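News from the Brangate Robotics Club
5 June 2021

The spring term is almost over, and we want to tell the members and the parents how the chair project is going. In October we promised that our students would build a program which can follow the work of setting up a banquet room, step by step. It was a big promise for a club of 30 students. We are not finished, but we are much further than we expected at the winter break.

The project has the name Truvell. Its first part is a collection of short recordings, in which a person puts chairs and tables in their places and the work is seen from the height of the head. The students cut the recordings into single actions — reach, grip, lift, turn, set down — and give each action a label. At this moment we have 2761 labeled actions. Each one was checked by a second student, and when the two did not agree, a third one decided. The most difficult discussion was about where "reach" stops and "grip" begins. The group needed three meetings for this question, and the rule they wrote is now one full page long.

The second part is the program itself, called Wan by the younger group. It looks at a few moments of a recording and guesses the next action. With round tables it makes more mistakes, and we think the reason is that the labels for turning a chair are not yet the same in all groups. This will be corrected during the summer.
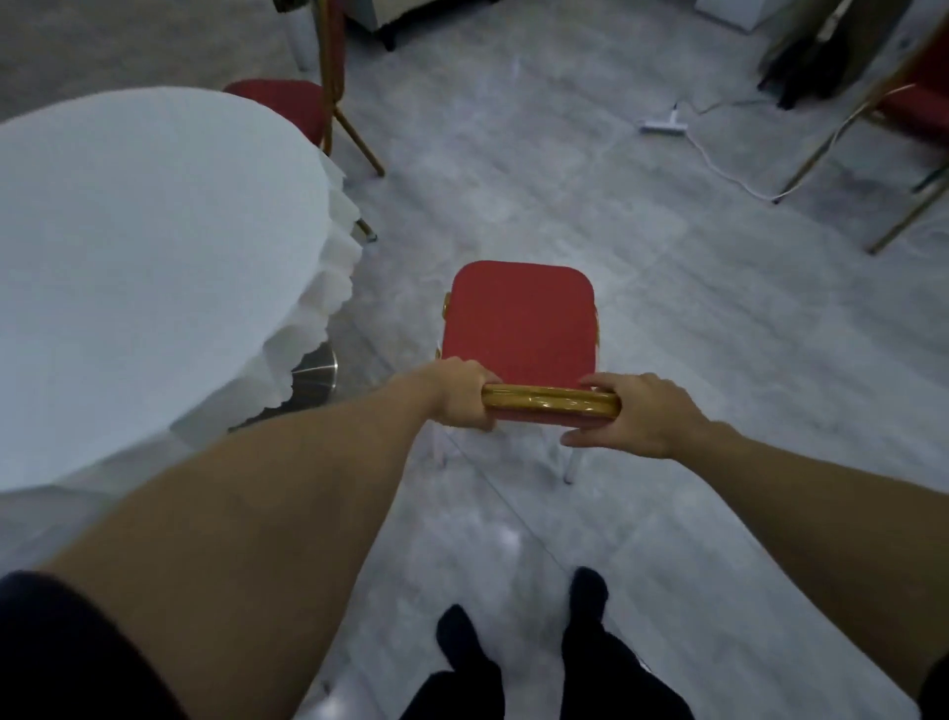
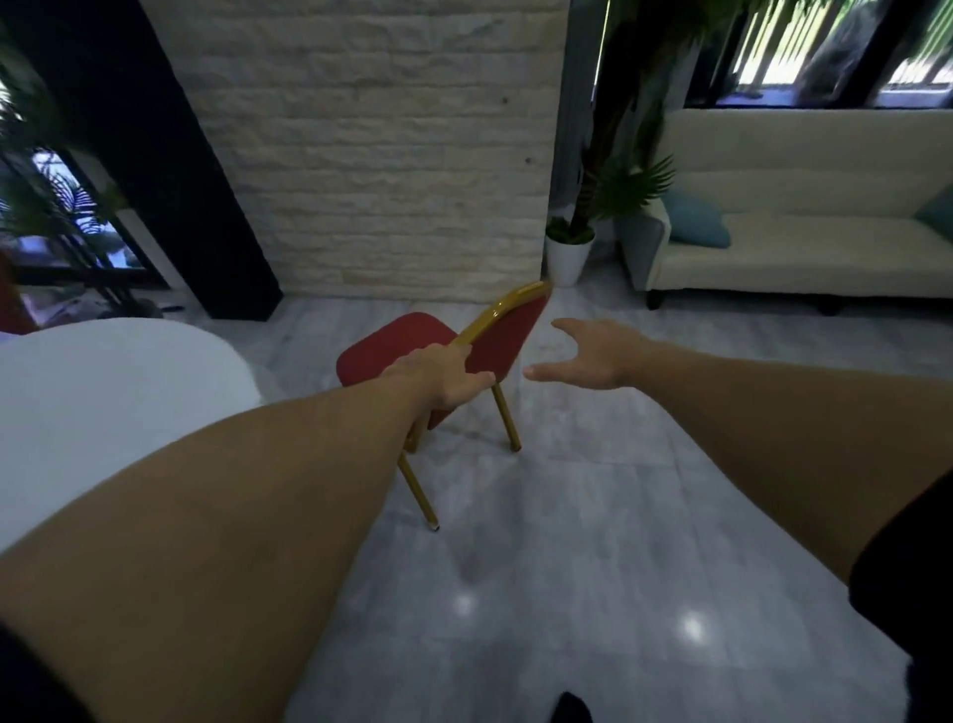
Both hands, or only the left, on the top rail of a banquet chair, one of the positions we label most often.

For the autumn we plan to move from guessing to doing. The older students are preparing a small arm, Perix, which will first practice with a model chair made of cardboard and later with a real one. We still need a good gripper for thin metal tubes, and if a family has experience with this kind of part, please write to the club address.

The labeling guide can be borrowed from the shelf in the workshop. Please return it after the meeting, we have only one printed copy. New students are welcome in all groups, and no knowledge of programming is necessary for the labeling work.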